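Sorting at source: what the small office gets wrong

Most small offices in Britain now separate their waste in some form, and most of them do it badly. The fault usually lies in the layout. A bin for mixed recycling placed beside the printer will collect paper. The same bin placed beside the kettle will collect tea bags, and a load that is wet through may be refused at the depot.

Melorari, a firm that audits waste for landlords, weighed the output of 16 offices last November. The combined total came to 196 kilograms of material put out as recycling, of which 75 kilograms had to be sent on as general waste. Food residue was the main cause. Paper towels came second, as the fibres are too short to be worth pulping again.

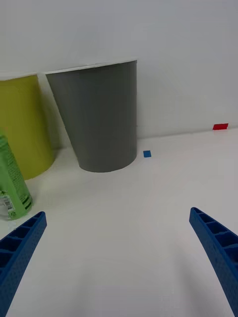 Colour coding helps only where it is consistent across a building. Trundix, which fits out shared workspaces, used to let each tenant choose its own scheme and dropped the practice after two years. Cleaners moving between floors were emptying one tenant's paper into another tenant's food waste. The firm now sets a single scheme in the lease - a dull clause, but it has cut the number of rejected loads.

Labels matter more than colours. A word such as "recyclable" asks the user to make a judgement, while "cans and bottles" does not. Lettering should be readable from standing height and repeated on the wall behind, where it stays visible when the lid is up.

Collection intervals are the last variable. Food waste should leave the building at least twice a week in summer. Dry paper can wait a fortnight, provided it is kept away from the sink. Many contracts set the same interval for both, and the tenant pays for lifts of half-empty containers.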